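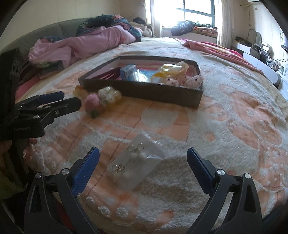

Two pairs of earrings in their clear plastic card or packet, on the bedspread.

How to store earrings without buying an organiser

Every August the shops fill up with jewellery trees, velvet trays and hanging pockets. I've owned two of them, and I don't think either saved me a minute. The Wilberg stand tipped over whenever I took something off the back. If you have a wall of earrings, fine, buy a cabinet. Most of us have a drawer.

What you need

Small clear packets, a shoebox lid, a marker and a flat surface. A bed works well, as dropped backs don't roll far.

Step 1. Lay everything out in pairs. Put the singles to one side and give them until Thursday to find a partner.

Step 2. Wipe each pair with a soft dry cloth. I'd skip the dips and foams. Pearls in particular don't like harsh cleaners, whatever the label promises.

Step 3. Keep the original packet if it closes or holds the posts firmly. Otherwise use a small zip bag and press the air out. People will tell you this stops tarnish. It slows it down — maybe.
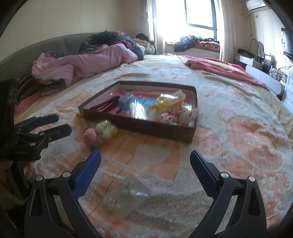 A clear plastic sheet or flat packet lying on the blanket.

Step 4. Stand the packets upright in the lid, like file cards, with the colour you wear most at the front.

Step 5. Write on the packet only if you can't see what's inside. Labelling clear plastic is a hobby, and I gave it up.

What about anti-tarnish strips? I tried a pack from a market stall in Plullonbridge and couldn't tell the difference. Check the silver again in spring and wipe anything that looks dull.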